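FOR IMMEDIATE RELEASE

August 3, 2026

Nisside Opens Its Trollstead Paint Library, and Yes, You Can Borrow the Samples

Hi, I'm Brian Mugo, and I run Nisside, the little paint shop at the bottom of the hill in Trollstead. I was told a press release should be written as if somebody else wrote it, with me quoted in the second paragraph sounding thrilled. I tried that. It read like my bank had written it, so you're getting me instead.

The news is that we've opened a paint library. It takes up the whole back half of the shop, and it holds 218 colors, each one brushed by hand onto a board about the size of a big cookie sheet. You come in, pick up to four boards, sign them out with your name and phone number, and take them home for a week. No charge and no deposit. If you bring them back with a coffee ring on them, we'll repaint them and still say hello to you at the grocery store.

I've been selling paint for a long time, and the saddest conversation I have is the one that starts with "so we painted the whole room." People pick from a chip the size of a postage stamp, under the lights in my shop, and then they go home to a north-facing bedroom and wonder why their warm gray looks like dishwater. A big board you can lean against your own wall, next to your own sofa, at breakfast and again after dinner, will tell you more than I can in an hour of talking (and I can talk for an hour, ask anyone).

The colors come from two makers. Griretti supplies the everyday range, which is most of the whites, creams, greens and soft blues. Tannous mixes the deep shades, and those are the ones I'm most excited about. They've put together 61 dark colors for us — plums, inky blues, a brown that looks like strong tea — and I have never had that many on the shelf at once. Before this I carried nine, and two of those were black.

Which brings me to my favorite subject, and I'm going to go on about it for a bit.

Dark rooms are coming back and I couldn't be happier. For years every house I walked into was the same pale gray from the front door to the laundry room. Now I've got customers asking for maroon. Maroon! A purple-leaning maroon on the walls of a dining room, with lamps instead of one big overhead light, is about the coziest thing you can do to a house for the price of two gallons and a weekend.

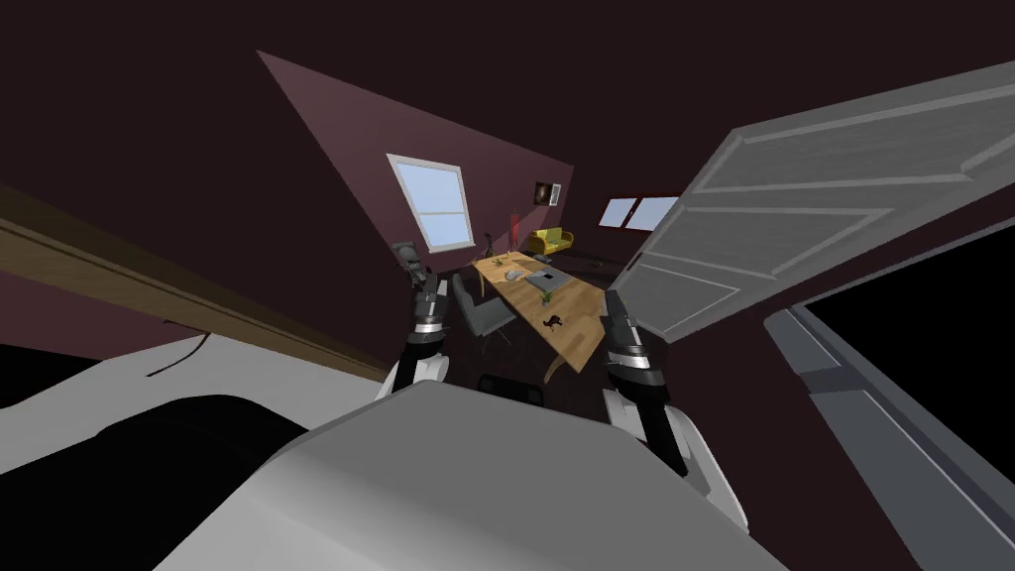
People get nervous about the ceiling, and I understand why. The old rule says to keep it white. With a deep wall color, though, a bright white ceiling can sit up there like a lid, especially in an attic room where it slopes down to meet you. My advice is to take the wall color right over the top, slopes and all, in a flat finish. The corners go quiet and the room feels bigger than you'd expect. If that's too much for you, try the same color mixed at half strength. We can do that at the counter while you wait.

Wood trim is the other thing I get asked about every day. Please don't paint it before you've lived with the new walls for a couple of weeks. Brown wood that looked tired next to beige can look wonderful next to plum or dark green. I've talked more people out of painting their door frames than I've sold trim paint to, which my accountant has mentioned.

A few practical things about dark paint, while I have you. Ask for a tinted primer. Plan on two coats and keep enough in the can for a third. Don't stop halfway across a wall to answer the phone, or you'll see the line where you stopped for the next ten years. And use a good roller cover. The cheap ones shed, and you'll be picking fuzz out of your beautiful plum wall with tweezers.

Now the part my landlord would like me to include. The library added 109 square feet to the shop floor, all of it from the old stockroom. We put in a long north window and a row of switchable lamps, so you can see a board in daylight, then in warm bulb light, then in that cold light a lot of kitchens have. Bring a cushion cover or a piece of flooring if you have one. Bring the whole drawer front, we don't mind.

We'll also be running evening classes starting in October. The first is on picking a color for a room that gets hardly any sun, and the second is on cutting in along a ceiling without tape, which I promise is a thing a normal person can learn. Classes are small and they're free, but you do need to put your name down at the counter so I know how many chairs to borrow from next door.

We painted almost 700 boards to get the set right, counting the ones with drips, the ones that dried the wrong color and the batch I stacked too early and glued together. The rejects are in a bin by the door. Take as many as you like. They make great shelf liners, and one of our regulars is roofing a chicken coop with hers.

The library is open whenever the shop is. Writers and photographers are welcome to drop in and borrow boards like everybody else, and I'm glad to talk about color, old houses, or why your bathroom is peeling.

Press contact: Brian Mugo, Nisside, Trollstead. Ask for me at the counter, or leave a note and I'll call you back once my hands are clean.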